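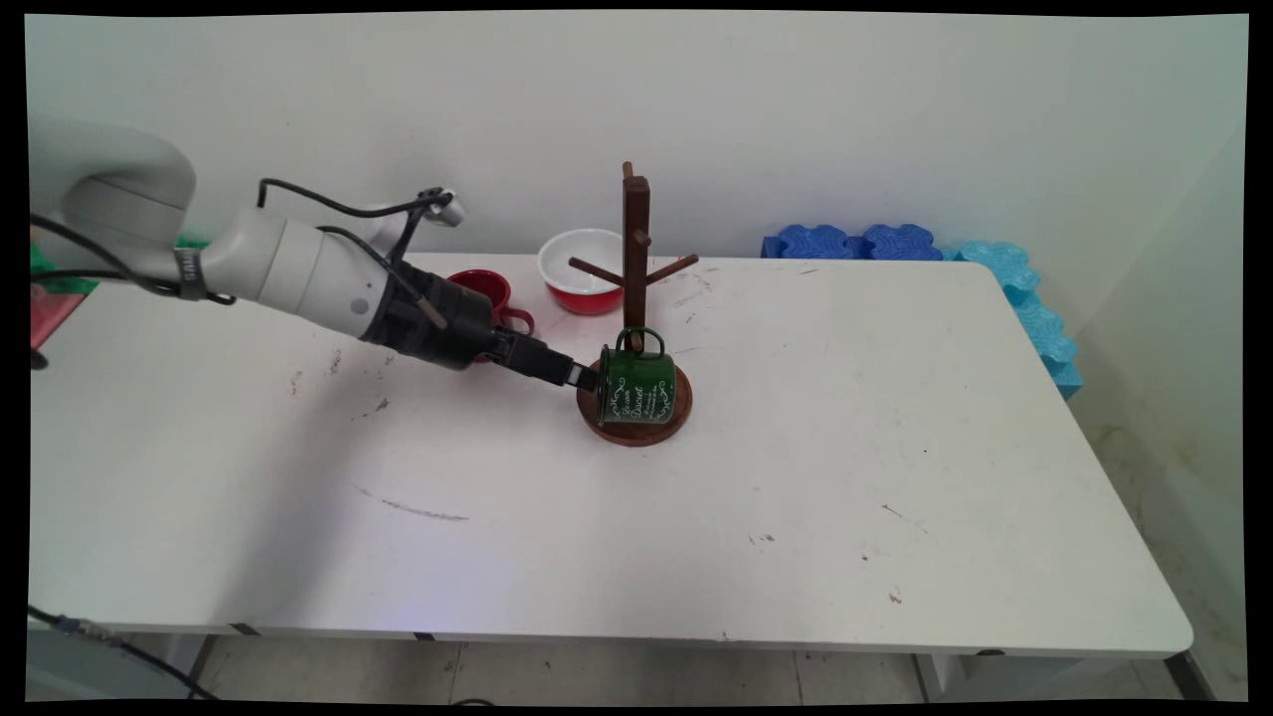 Figure 3. Robotic arm with its gripper fingers against a dark green mug.

4.2 Disputed ballots and the timing of court orders

The Tadgate data set covers 232 petitions asking a court to halt or reopen the count in a local election. Of these, 81 were refused without a hearing. We coded each refusal by the length of the written order and by the number of days left before the result had to be certified. Orders of fewer than 600 words were treated as short.

Short orders were more common when certification was close. The pattern held after we removed petitions filed by losing candidates in their own name, though the estimate became less precise. Following Bermúdez, we read this as an effect of workload in the lower courts. The Kaster index of party control added little to the model and was dropped.

Petitions lodged in July were coded separately, as many courts sit with fewer judges in that month. A second coder checked 50 orders, and differences were settled before the main analysis.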